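Care Labels Should State a Shrinkage Figure

Monday, December 24, 2018

A care label on a household textile carries a fiber content, a country of origin and a row of wash symbols. It does not carry the one value that decides whether the article will still fit its purpose after a season of use: how much it shrinks. I want to argue that this value should be printed on the label, in percent, for length and width separately, and that the usual objections to doing so are weak.

The value already exists. Any mill that sells cloth by specification has measured it. The procedure is simple. A conditioned specimen is marked with pairs of points at a fixed distance, washed, dried, conditioned again and measured. The change in distance divided by the original distance is the dimensional change. With marks set 400 mm apart, a loss of 2 percent is 8 mm, and a steel rule reads that without difficulty. The figure goes on the mill's data sheet, the data sheet goes to the cutter, and there it stops. The person who pays for the finished article never sees it.

The mechanism deserves a short account, because much of the confusion about shrinkage comes from treating it as a fault in the fiber. In a plain-weave cotton or linen, most of the loss in the first wash is relaxation. The warp is held under tension in the loom and again in finishing, and the cloth is wound while still stretched. Water lets the yarns move. They swell, the crimp deepens, and the cloth settles at a shorter length. The warp direction normally loses more than the weft because it was pulled harder. A cloth that loses 5 percent along its length and 1 percent across it has been finished under high tension. A cloth that loses the same in both directions has been handled more gently or has been relaxed before cutting.
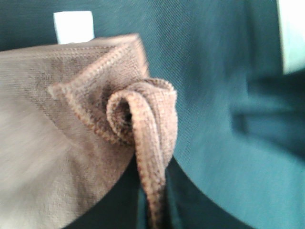 Seams make the matter worse. Sewing thread is usually polyester and does not shrink with the cloth. When the panel shortens and the thread does not, the hem puckers. If the hem allowance was cut across the grain and the body along it, two layers of the same cloth pull against each other in the same seam. Buyers read the result as bad stitching. In most cases the stitching was correct for the cloth as it stood on the day it was sewn.

I worked for several years in the test room of a small converter in Jascombe, under Katsuhiko Hayashi, who had run the wash tests there since before I arrived. The firm cut bags, covers and table linen from bought-in cloth. Hayashi kept every specimen card. When a complaint came in, he could pull the card for that lot and give the warp and weft figures in a minute. The complaints department could not pass those figures on, as they were considered supplier information. The customer received a replacement cut from the same roll, which then shrank by the same amount.

The first objection to a printed figure is variation. Lots differ, the argument goes, and one number cannot describe them all. This is true and has an ordinary answer, the one used for every other toleranced property: state a maximum. A label reading "length 4 max, width 2 max, at 40 °C" makes a claim that can be tested and that most competent mills can hold. A mill that cannot hold it has a process problem, and the label should not be arranged to hide it.

The second objection is that home laundering is uncontrolled. Water temperature drifts, loads differ, and tumble drying adds mechanical shrinkage that line drying does not. All of this is correct. It is equally correct of the temperature symbol already on the label, which assumes that the washer delivers what its dial says. We accept fuel economy figures for a Honda although no owner drives the test cycle. A figure obtained under stated conditions lets two articles be compared. It does not have to predict the result in a particular basement.

The third objection is space. Labels are small and already crowded. I have little patience with this one. The label on my own dish towels has a full line for the brand slogan and a second for the web address.

There is a fourth objection, heard less often in public, and I suspect it carries the most weight. Isamu Miyazaki, who bought cloth for Gadetti when I was supplying them, put it to me directly: a buyer who sees 4 percent on one label and nothing on the next will take the one with nothing. He was right about the buyer. For this reason the figure has to be compulsory. A voluntary scheme punishes the firms that measure and rewards the ones that do not. Gadetti ran a voluntary scheme on one line of table linen, starting in March, and withdrew it before the next catalog.
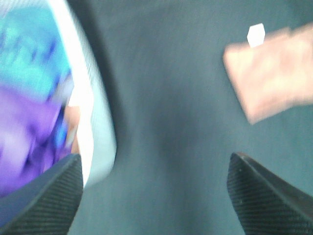 What the figure would change

A stated maximum would first affect how articles are sized. A pillow cover that must fit a 50 cm form after washing has to be cut larger than one that must fit it in the store. At present the maker chooses between the two cases without telling anyone. Some cut generously and get returns for looseness. Others cut to the form and get no returns, as the cover is well past its return date by the time it stops closing. With a printed figure, the buyer can do the subtraction. At 4 percent, 50 cm becomes 48.

It would also affect finishing. Compressive shrinking, in which the cloth is pushed back on itself mechanically before it is cut, has been available for generations and takes most of the relaxation out in advance. It costs money and it costs length, and length is what mills sell. A mill that removes 5 percent of relaxation before shipping has 5 percent less cloth to invoice. While the figure stays hidden, the incentive is to ship the tension along with the cloth and let the household washer take it out. A printed maximum would give the finished cloth a visible advantage over the unfinished one at the point of sale.

There are cases where I would accept an exemption. Articles sold as unwashable have no use for a wash figure. Loosely woven gauzes distort so much in handling that measurement by marked points is unreliable, and I would want a different method before asking for a number. Knits need their own treatment, as their relaxed state depends on how they are dried as much as on how they are washed. None of these covers the ordinary woven towel, cover or bag.

Until the rule changes, the test can be done at home. Mark two points on the article with a laundry pen, along the warp, 400 mm apart if there is room. Mark two more across. Wash and dry as usual, leave the article flat overnight, and measure again. Repeat after the third wash, since some cloths do not finish moving in one. I keep a card for each set of linens in the house. The worst result so far is a linen runner from Ukus, at 7 percent in the length, and its label gives the wash temperature in six languages.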